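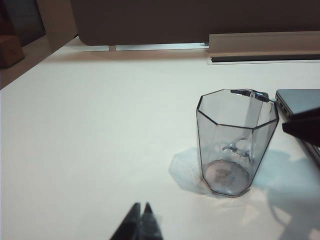 Glass mug, laptop shut.

Blog > Evenings > Radio

The Joy of AM Radio After Dark

January 11, 2026

132 shares | 2 comments

I have a new favorite thing to do with a winter evening and it costs almost nothing, so I'm going to go on about it for a while.

Back in December I picked up an old Fedow portable at Aerts, the secondhand place across from the bus depot. It has a leatherette case with one corner chewed, a dial the size of a saucer, and a handle that squeaks. I wanted it for the kitchen, for ball games in the spring. I put batteries in it after supper just to see if it would make a noise, turned the knob past the local talk station, and got a man reading hog prices. Then a little farther along, a woman taking calls about snow tires, then a hymn, then something in French that faded before I could get my ear around it. I stood at the counter in my coat for most of an hour!

If you grew up with this you're probably smiling at me. I didn't. I knew AM as the thing in the car with the buzz on it. I had no idea that it changes after sunset. During the day there's a layer of the upper atmosphere that soaks up those signals, so you mostly hear what's close. Once the sun is down that layer thins out and the signals can bounce off a higher one and come back to earth a long way off. Same radio, same spot on the counter, and suddenly the whole dial is crowded with places I've never been. I still think it's wonderful and I've read the explanation four times.

My best catch so far is a station in Litovville, 317 miles from my kitchen by the ruler on the back page of my road atlas. They run a swap program in the evening where people call in and say what they have and what they want. Somebody had a chest freezer and wanted firewood. Somebody had kittens, free, and also a trombone, not free. The host knew nearly everyone by voice and kept asking after their knees. Then the signal went soft and another station slid over the top of it, playing a polka, and for a minute I had both of them at once, the trombone man and the accordion, and I laughed out loud in an empty kitchen.

I've started keeping a notebook. Time, number on the dial, what I heard, how well. It's a plain spiral notebook and my handwriting in it is terrible because I do most of it with the lights off. Turning the lights off matters, it turns out to be half the trick. My old dimmer switch puts a horrible rasp across the bottom of the band, and so does the phone charger, and so does the neighbor's something-or-other that runs until nine. The first week I went through the apartment unplugging things one by one with the radio under my arm like a football. The television was the worst. The fish tank heater clicks every few minutes but the fish need it, so I live with the click. 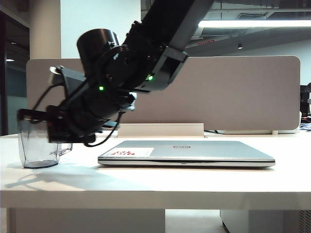
The other half is turning the set. There's a rod antenna inside these portables and it hears better from the sides than off the ends, so if two stations are fighting you can rotate the whole radio and one of them will sink. I had read this and not really believed it. Then one night I gave the Fedow a quarter turn on the windowsill and a preacher dropped away and there was a high school basketball game underneath him, from Pritcombe, going into overtime. I don't know anyone in Pritcombe. I have never cared so much about a free throw.

They lost, by two.

Part of what I love is that you can't really ask for anything. I'm so used to choosing what I listen to, and then spending longer choosing than listening. With the radio you get what the sky sends over that night and then it goes away, sometimes in the middle of a sentence. I've missed the ends of a ghost story, a report on a bridge closing, and a recipe for a vinegar pie that I would really like to have back. (If you know vinegar pie, please write to me. I got as far as the eggs.)

I mentioned all of this in my last post and got a lovely long email from Siebe Van den Broek, who has been doing it since he was a boy and has boxes of the cards that stations used to mail out when you wrote to say you'd heard them. Some still do, he says, if you write a nice letter and give them enough detail to show you were really listening. So I wrote to Litovville. I told them about the freezer and the kittens and the trombone, gave the time and the spot on the dial, and put a stamped envelope in with it. I check the mailbox like a kid.

He also gave me some advice that I'll pass along, with my own notes mixed in.

Start just before sunset if you can. The far stations come up slowly under the near ones and you can hear it happen, which is my favorite part of the whole evening now. Sunrise is supposed to be good too. I have managed sunrise once.

Go slowly with the knob. I used to spin past everything. If you stop on what sounds like nothing and wait a few minutes, a voice will often come up out of it.

Wait for the top of the hour, when they give their call letters. I can't tell you how many times I've sat through the weather and three commercials for a carpet warehouse and then had it fade right as the announcer took a breath.

Write it down right away. I thought I'd remember and I didn't, and there's a whole page in the notebook that just says "choir??"

You don't need a fancy set. I've been reading about big loop antennas you wind yourself on a wooden cross, and I will probably end up making one because I know what I'm like, but everything I've told you about came in on a used portable with a squeaky handle. Car radios are often very good as well. A friend and I sat in her driveway the other night with the engine off and a blanket over our laps and pulled in a station doing nothing but old dance bands, and her husband came out twice to see if we were all right.

Next I want to try it away from town. There's a picnic area up past the reservoir with no power lines near it, and as soon as the road's clear I'm going up with the Fedow, a thermos and fresh batteries. I'll post the notebook pages if I can read them.

2 comments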